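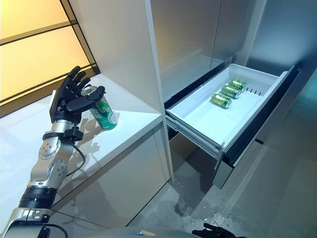
Melodstead Staff Writing Group — Kitchen Systems, Second Floor

The Fourth Can

Marwa Slaoui had the late shift in March, which meant she had the kitchen to herself from six until the building locked. The robot was already standing at the counter when she came in. Somebody had left the drawer open and three cans lying in it, green with white swirls, and a fourth up on the counter with the machine's hand around it.

She read the log. Run 113 had ended there.

"Did it take that one out or was it going to put it in?" she asked.

Florin Jitaru was in the hallway with his coat on. "Putting in. It got that far and stopped to think."

"How long did it think?"

"I went and ate dinner," he said.

The job came from Bomside, who rented out furnished apartments and wanted to know if a machine could stock a refrigerator between tenants. It had to do cans first, then jars, then eggs. Marwa had asked to see the contract once and found that eggs had their own page. The cans were supposed to take a week.

She reset the arm, closed the drawer, opened it again and started run 114. The hand closed on the can. The arm lifted it, swung it over the drawer and lowered it. Then it waited, with the can just above the others, and she could hear the small motors in the wrist correcting and correcting. After four minutes it put the can back on the counter in the same place it had come from.

She wrote: Returned can to start. No damage.

At home her mother was keeping Ramadan and cooking for nine. Marwa called her on the break.

"Does it work yet?" her mother asked. She asked this every night.

"It can pick up a can."

"And then?"

"Then it puts it down."

"Your uncle can do that," her mother said, and went back to the soup.

Younes Benmoussa came by at eight to get his bag. He had written most of the placing code and he did not like to be in the room when it ran. He looked at the log over her shoulder anyway.

"It doesn't want to touch the other cans," he said. "We told it not to knock things over, and it's decided that anything it touches might get knocked over."

"They're lying down already."

"I know that. You know that."

"Can you tell it?"

"I can tell it they're lying down. Then it'll drop jars." He sat on the floor with his back against the wall and opened his laptop. "Give me an hour."

It took him two. Marwa wiped the counter, though it didn't need it. She thought about the store where she had worked in high school, a Plerketti on the bus line, and how on her first day the manager, Vusumuzi Ngubane, had pointed at a cooler and told her to fill it. He hadn't said how. She had put in 100 cans before lunch and dropped one, and he had made her drink it so it wouldn't go to waste. It went all over her shirt.

"Try it now," Younes said.

He stayed in the room this time, but he looked at the screen and let Marwa do the watching. The hand closed. The arm went up and over and down. The can touched the one beside it and the one beside it rolled a little, and the fingers opened.

The arm came back empty.

"Well?" said Younes.

"It's in."

"Standing or lying?"

"Lying. It's crooked."

"Crooked is fine. Is crooked in the contract?"

She checked. There was nothing about crooked. She wrote down the time, nine minutes for one can, and sent the page to Rostislav Kolář, who ran the project and answered his mail at any hour. His reply came before she had her shoes changed.

Good. Can it close the drawer?

Marwa looked at the drawer. She looked at Younes, who had read it too and was taking his coat off again.

"I never wrote a drawer," he said.

She pushed it shut with her knee and turned off the lights.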